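Why Does My Grout Look Like That? A Semester With Floor Tile
Final project report, Materials in Everyday Life
Kumudini Dissanayake 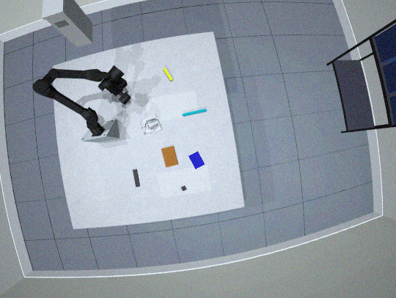 I picked floor tile for my project for a pretty dumb reason: I spent most of last year mopping one. I had a weekend job at a bakery in Irside, and every closing shift ended with me pushing a string mop over the same square tiles and watching the gray water settle into the grout lines. The tile always came clean. The grout never did. By May I had strong feelings about it, and when we were told to pick one material from daily life and learn everything we could, I already knew what mine would be. Color turned out to be half the story. Blue-gray tile like the floor in the picture is about the most forgiving shade you can put down in a place where people walk, and I saw versions of it all over town once I started looking (the clinic, the laundromat, two different dentists). A floor that color hides dust and hides lint, and it makes white things standing on it look even whiter. My bakery had cream. Cream hides flour and nothing else.

So the question I started with was simple. Why does grout get dirty when the tile right next to it doesn't, and is there anything a normal person with a bucket can do about it?

What grout is

I'll keep this short because I wrote a whole midterm paper on it. Regular grout is cement, water, coloring, and (if the joints are wide) sand. When it hardens it's full of tiny holes, way too small to see, and those holes drink. You can test this at home by putting a drop of water on a dry grout line. On the tile it beads up and sits there looking at you. On unsealed grout it goes dark and sinks in. If that drop has coffee in it, well, now your grout has coffee in it.

Glazed tile has a layer of glass on top, basically, so there's nowhere for the coffee to go. Unglazed tile is in between. Porcelain is fired hotter and comes out much denser than the ordinary ceramic stuff, and my instructor let me weigh a dry piece and a soaked piece of each to see the difference. The porcelain barely changed. The red quarry tile gained enough that I thought I had read the scale wrong and did it over, and got the same thing.

There's also epoxy grout, which isn't cement at all. It hardly soaks up anything. It also costs a lot more, it sets up fast, and the guy at the tile store made a face when I asked if a beginner could use it. I decided to leave it out of my main test and I kind of regret that now. More on that later.

My test boards

I built my own little floors. Each one was a square of cement board with leftover tile stuck to it, and I made 17 of them in my aunt's garage in Savell. All the tile came out of the same open box at the back of the store so I wouldn't be comparing apples and oranges. The grout was one bag, one color (light gray, because I wanted to see stains). I mixed it by hand, and I want it on record that mixing grout by hand in a cold garage is miserable.

Some boards got no sealer. Some got one coat of a water-based penetrating sealer, and some got two coats. I let the grout cure before sealing because the bag says to, and sealed grout that hasn't finished curing can trap moisture and go blotchy. My aunt's kitchen is an example of this, sorry Auntie.

Then I got to stain things, which was by far the best part. I used coffee, mustard, cooking oil, red grape juice, and what I called mop water, which was a bucket of real used mop water that my old manager let me carry out the back door of the bakery. I dripped the same amount on each joint, waited overnight, and cleaned with plain warm water and a nylon brush. If the stain was still there I went to dish soap, then to an oxygen cleaner. I never used bleach or vinegar. Vinegar is an acid and it eats cement grout a little every time, and everybody's grandmother recommends it, and I had to have this argument with three separate relatives.

What happened

The unsealed boards were a disaster, as expected. Mustard was the worst. It was still yellow after everything I threw at it, and I have one board on my desk as I type this that is yellow to this day. Oil was sneaky. It didn't look like much on the first day, but it left the grout darker, and then dirt seemed to stick to that spot more than anywhere else.

One coat of sealer helped a lot with coffee and juice and only sort of helped with oil. Two coats helped with everything, though the mustard still left a ghost. If you take one thing from my report, put on the second coat. It took me minutes per board and the difference was easy to see from across the garage.

The mop water surprised me. I figured it would be the mildest of the bunch, since it's mostly water. On the unsealed boards it left an even gray-brown shadow in every joint, the exact color of the bakery floor, and scrubbing with plain water hardly touched it. I repeated it with fresh mop water made from clean water and a normal amount of floor soap, with no dirt at all, and after enough rounds I got a faint shadow again! I think soap that never gets rinsed dries in those little holes and grabs whatever comes by next. I can't prove that with what I had in the garage, but it fits with what I read, and it would mean I spent a year of closing shifts making that floor dirtier.

The survey part

We were required to talk to real people, so I made a short survey and handed it out at the Mollah Street farmers market and online through the neighborhood page. I got 531 responses, which was way more than I expected. People have opinions about grout. One woman wrote me a full page about a shower.

Most people who answered had never sealed their grout. A lot of them didn't know it could be sealed, and I can't make fun of them, because neither did I. Renters mostly said it wasn't their job and their landlord had never mentioned it. The most common cleaner people listed was vinegar (see above). The second was "whatever's under the sink."

I should be upfront that this isn't a good sample. People who stop at a table with a sign about grout are people who already care about grout, and the online group skews toward homeowners. I would not use my numbers for anything serious.

A visit to a real job

I also got to spend a morning with a tile crew redoing the entry hall at the Plirkar building. I mostly stayed out of the way. They worked quietly and really fast, and the part I liked best was before any tile went down at all, when they did a dry layout, snapped chalk lines, and then stood there for ages deciding where the cut pieces would go. The rule they used was that you never want a skinny sliver along the wall people see first. Once someone points that out you will never walk into a bathroom in peace again.

They had me wipe down one section after grouting. You use a damp sponge, barely damp, at an angle to the joints so you don't drag the grout back out. I used too much water. Too much water weakens the surface of the grout and washes the color out unevenly, so the guy next to me went over my section again without saying a word.

Things I'd do differently

I'd include epoxy grout, even on just a couple of boards, and even if it came out ugly. I'd also do darker grout, because half of the people I talked to said "just use dark grout" and I had nothing to tell them. (I suspect dark grout gets its own problem with white haze from minerals, but that's reading and not testing.)

My scoring was weak too. I judged stains by eye, on a scale from 0 to 7 that I made up, and I was the only judge. I knew which boards were sealed, so I was probably rooting for them. Next time I'd number the backs and have someone else shuffle the boards and do the scoring under the same light. My garage light also died partway through and the replacement bulb was warmer, so my early scores and late scores may not match up that well.

And nobody walked on my boards. A real floor gets shoes and chair legs and carts, and sealer wears off with traffic. I'd love to put a set of boards in a doorway for a year and see how long two coats last. The bakery said maybe.

What to do with your own floor

Do the water drop test. If the drop soaks in, clean the grout well, let it dry all the way, and seal it with two coats. Change your mop water more often than you think you need to, and go over the floor once with plain water at the end. Put the vinegar back in the kitchen. If you have mustard in your grout, I'm sorry, I don't have anything for you.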